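Filed under: Opinion / Home Life

In praise of the half-finished bottle
December | By Paweena Khunthong

Print this page | E-mail to a friend

I moved flat in the autumn and found I owned 13 bottles of things you rub on yourself. Thirteen! Most of them had an inch left in the bottom, and I'd carted every one across Skakby in a box marked FRAGILE, which is a bit much for hand cream.

We're all trained to want the new one, I think. There's a new scent or a "winter edition" (what is a winter elbow, please?) and off we trot to the shop while last month's pot sulks at the back. I spent £26 on a body butter once and used it twice. It smelt like a candle shop having a row.

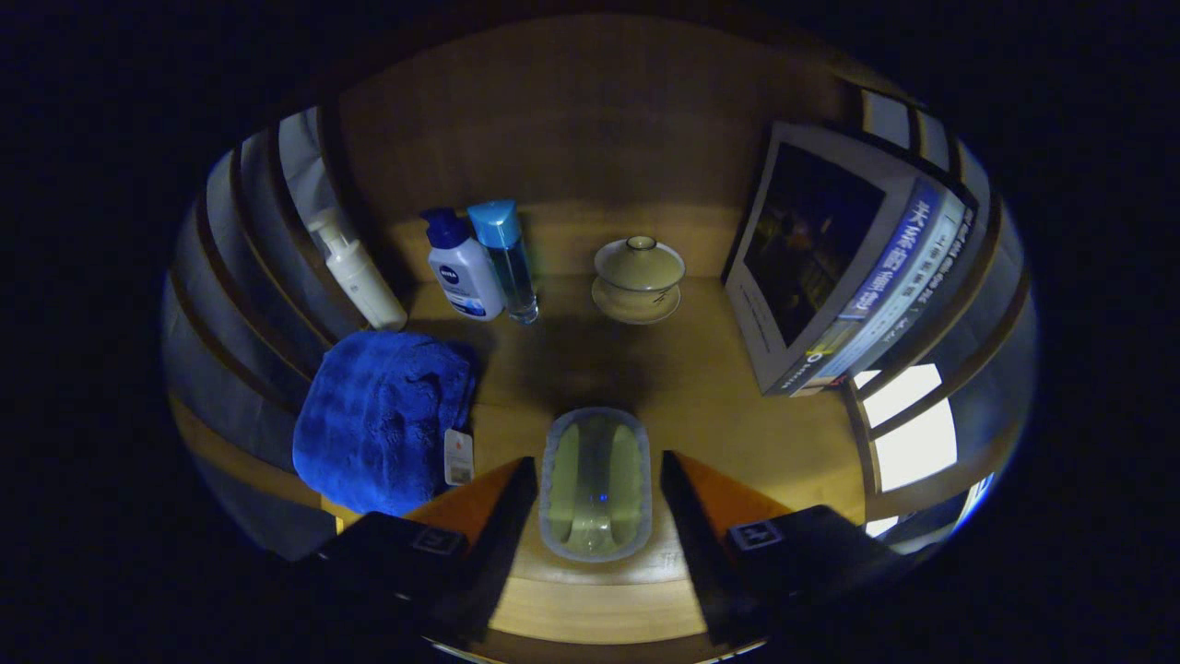
So should you finish one bottle before you open the next? I'd say so for anything you use every day, and I'd let you off for sun cream and presents.

My friend Adelmo thinks this is joyless. He likes choosing, he says, and standing there at six in the morning deciding what sort of person to smell like is the best bit of his day. Fair enough, but he also has a drawer that won't shut.

I've been at it for 40 days now, and I've got through six of mine, cutting the tubes open with kitchen scissors and scraping round like it's cake mix. My hands are lovely. The coconut one is next and I'm dreading it.

Print this page | E-mail to a friend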